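Chapter 4
Handling and Seating the Processor

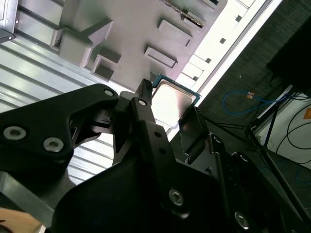 Of all the parts that go into a desktop computer, the processor is the one that makes beginners hold their breath, and I have a good deal of sympathy for them. When I was learning the trade at Bodenar, a repair shop with a long front counter and a very short supply of patience, I put off my first processor for as long as I decently could. I volunteered for fans. I volunteered for dusting. In the end Mirjam De Haan, who ran the bench, set a board in front of me and went off to lunch, and by the time she came back the thing was done and I was wondering what all the fuss had been about.

This chapter is meant to bring you to that same point, preferably with a little more guidance than I was given. We will begin with the names of the parts, move on to holding and setting down a processor, and only then open a socket. Please resist the urge to skip ahead. The work at the socket takes less than a minute, and nearly everything that goes wrong with it goes wrong earlier, somewhere between the package and the board.

Let's start with what you can see from the outside. The chip itself, the small piece of silicon that does the computing, is hidden from view on most desktop processors. It sits under a metal lid called the heat spreader, which carries heat away from the silicon and gives the cooler something flat to press against. The lid is fixed to a thin circuit board called the substrate, and on many processors the substrate is green and shows as a narrow rim around the metal. On the underside are the contacts. Depending on the design, these may be flat pads that meet springy pins in the socket, or they may be pins on the processor that drop into holes. Either way, the underside is the part to worry about, and it should never touch your fingers, your sleeve, or the bare bench.

Hold a processor by its edges. Bring your grip in from two opposite sides, squarely, with just enough pressure to keep it from slipping. Students tend to squeeze harder when they are nervous -- I certainly did -- and a hard squeeze tends to make the part tilt or jump. If you feel it start to turn, don't chase it with your other hand. Lower it to the tray, let go, and pick it up again.

The tray deserves a word too, because people forget about it until they need it. A good parts tray has molded pockets or raised edges that keep small pieces from wandering, and it gives you a known place to set things down when the telephone rings. Put it close to the board, on the side of the hand you work with, and clear it of stray screws before you begin.

Before you go on to Section 4.1, gather the following:

A practice processor, one your instructor has marked as retired
A matching practice board
A parts tray, clean and dry
A grounded wrist strap
A lint-free cloth

Work with a partner if you can. Exercise 4.1 asks you to lift the practice processor from the tray and set it back down 40 times, which will sound tedious, and is. Niloufar Mousavi, who taught the evening class from an early draft of this book, lets her students talk the whole way through it, and I would encourage you to do the same. The socket comes next.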